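Startseite / Institut / Über uns

Über uns

Das Institut Flondbridge ist eine staatlich anerkannte Bildungseinrichtung für Gesundheitsberufe mit den Schwerpunkten Pflege im Alter, Ernährung bei chronischer Erkrankung und Patientensicherheit. Träger ist die gemeinnützige Gavari-Stiftung. Der Hauptsitz befindet sich in Hemisness; dort sind Verwaltung, Bibliothek und der überwiegende Teil der Unterrichtsräume untergebracht.

An unseren Lehrgängen nehmen jährlich rund 1.000 Personen teil. Die meisten von ihnen sind bereits in Krankenhäusern, Pflegeheimen oder ambulanten Diensten tätig und absolvieren die Weiterbildung berufsbegleitend. Das Kursangebot umfasst derzeit 59 Module, die einzeln belegt oder zu einem von sechs Zertifikatslehrgängen zusammengeführt werden können.

Leitung und Lehre

Die Institutsleitung liegt bei Thabiso Mokgethi. Für Lehrplan und Prüfungswesen ist Hok-lam Lo verantwortlich. Dem Kollegium gehören 24 hauptamtliche Lehrkräfte an, ergänzt durch Lehrbeauftragte aus Medizin, Ernährungswissenschaft und Pflegerecht.

Der Fachbereich Ernährung vermittelt Grundlagen der Speisenversorgung in stationären Einrichtungen. Behandelt werden unter anderem Schluckstörungen, Mangelernährung im höheren Lebensalter, die Dokumentation der Trinkmenge sowie die Gestaltung von Mahlzeiten für Menschen mit Demenz. 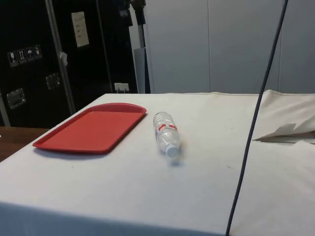 Rotes Serviertablett auf weißer Tischdecke

Praktische Übungen finden in Kleingruppen statt und werden von zwei Lehrkräften begleitet. Die Leistungsnachweise setzen sich aus einer schriftlichen Arbeit, einer praktischen Prüfung und einem Fachgespräch zusammen. Einzelheiten regelt die Prüfungsordnung, die im Sekretariat eingesehen werden kann.

Bibliothek Chang

Die Bibliothek Chang steht allen Teilnehmenden und, nach Anmeldung, auch externen Fachkräften offen. Der Bestand umfasst Lehrbücher, Leitlinien und Fachzeitschriften in deutscher und englischer Sprache. Im Dezember gelten verkürzte Öffnungszeiten.

Anfragen zu Zulassung, Gebühren und Anerkennung früherer Abschlüsse richten Sie bitte schriftlich an das Sekretariat in Hemisness.

Stand: Sonntag, 17. März 2024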